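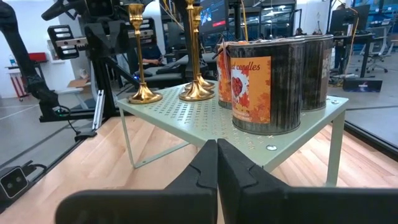 Gold candlesticks and candle tins on the green table used for Edari's recorded demonstrations.

Edari wants you to believe that the hard part of home robots is nearly over – a person shows the machine a chore, the machine copies it, and somebody's shelf gets tidied. The company opened its workshop in Okthorpe to visitors on April 20, 2023, and the chore on show was a modest one: candlesticks and candle tins, to be set out on a small pale green table with holes punched in its top.

The work is done by remote control. An operator steers a pair of black arms, one on each side of a wooden bench, and every movement is saved along with the camera views. Each saved run is called a demonstration. Edari says it has 610 of them for this task and plans to have its software trained on the full set by May.

What the software can do today is harder to say. All of the handling during the visit was done under human control, and a request to see the arms try it alone was put off until "a later release." The company also declined to give a success rate, or to say how many of the 610 runs were thrown out.

The choice of objects deserves some credit. A candlestick with a narrow stem and a wide base is an awkward thing for two stiff fingers, and shiny metal has a way of confusing cameras. It can be stood up or laid on its side, and those call for different grips. Tins are easier, at least until they tip over. 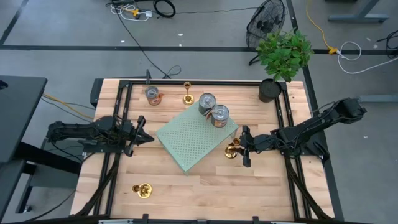

Who pays for all the steering?

Edari puts the cost of a demonstration at $4, a figure that covers the operator's time and leaves out the arms, the floor space and the people who check the recordings. A new chore needs at least 500 runs, by its own estimate. Move the same chore to another table, or swap in taller candlesticks, and the company concedes that more may be needed. It wouldn't guess how many more.

Ursu, which sells a competing control rig, has made much the same promises and has yet to publish results from a customer's site. Claletti, the housewares chain named as Edari's first trial partner, confirmed that talks are under way but said it has not signed anything. Its interest is in dressing store displays, a job its staff already do before opening.

Edari says the trial would cover 5 stores. It has not set a start date.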